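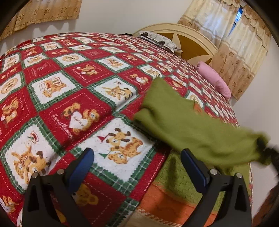
Budgeting for a laundry folding setup, sanity check please
14 comments

grunville_linens
We rent out furnished places and I do a truly unreasonable amount of folding. The owner has asked me for an equipment plan by March and seems to believe a machine will fold sweaters for less than the cost of a used van. Candidates are a conveyor folder from Landano or a pair of arms from Wisari. Has anybody priced either one lately, with the service contract?

Mpho Nkosi
Depends what you fold. We have the Landano. It eats flat stuff all day – sheets, towels, pillowcases. Show it a sweater and it gives you back a hat. Budget for a person at the feed end too, which the brochure forgets to mention.

tumble_low
Get the arms. Conveyor folders are yesterday's purchase and you'll be selling it for parts.

Mpho Nkosi
tumble_low, who is going to teach the arms? They come with a power cord and a welcome letter. Somebody has to do the job by hand with the grippers, over and over, on a real bed with real sweaters, before an arm does anything worth paying for. That's hours, and hours go in the budget. 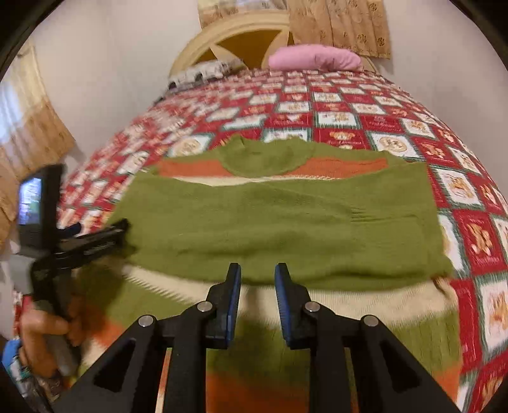
Green one laid out, stripes up next.

grunville_linens
So that's a line item. How many demos per garment are we talking?

Mpho Nkosi
We planned 50 per garment type and went to 80 for knits. Knits stretch, collars bunch up, and a busy quilt underneath is a harder background than a bare table. I'd still do it on the quilt if that's where your folding happens. Two people, two grippers each, and put spare finger pads on the order.

tumble_low
80 folds of a sweater is an afternoon. You make it sound like medical school.

Mpho Nkosi
You're welcome to come and do my afternoon.

nwankwo_fan
Nwankwo rents arms by the month. I'd try that before signing anything. We rented, learned that our ceiling was too low for the stand, and sent it back a bit poorer. Cheaper than learning it after you buy.

grunville_linens
Renting might get past the owner. He likes anything that can be returned. I have 19 units to cover, and most of it is sheets.

Mpho Nkosi
Then price the conveyor for the sheets and keep folding the sweaters yourself for another year. Ask Landano for the service rate in writing.

tumble_low
Still say arms.

3 shares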